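Chapter 2
Showing the Arm What to Do

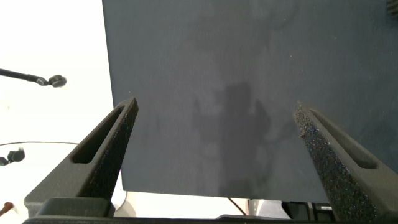
2.1 By hand or by remote

Two ways in. You take hold of the arm and push it through the job yourself (hand guiding), or you sit back and steer it from a second controller (remote). Both leave you with the same thing: a recording of joint positions, finger opening and whatever the wrist camera saw. One recording = one demonstration.

Hand guiding is quick to learn. Bad points: your own arms get into the pictures, and you push harder than you think. Remote is slower at first, cleaner later. Most of this chapter uses remote, on the Nesholm bench arm with two fingers.

Look at the wrist view before you start. Both fingertips should show. Shadows from the gripper will fall on a flat panel as you come near it, and they move when you move, so record with the lamps set as they wil be at run time.

How many demonstrations? The Ojala set used later has 2162, of which 38 were thrown out for late starts. Yours can be smaller. Roughly 1000 is plenty for the exercises.

Before reading on: save a rest pose, check teh stop button, zero the fingers. Then 2.2, first recording.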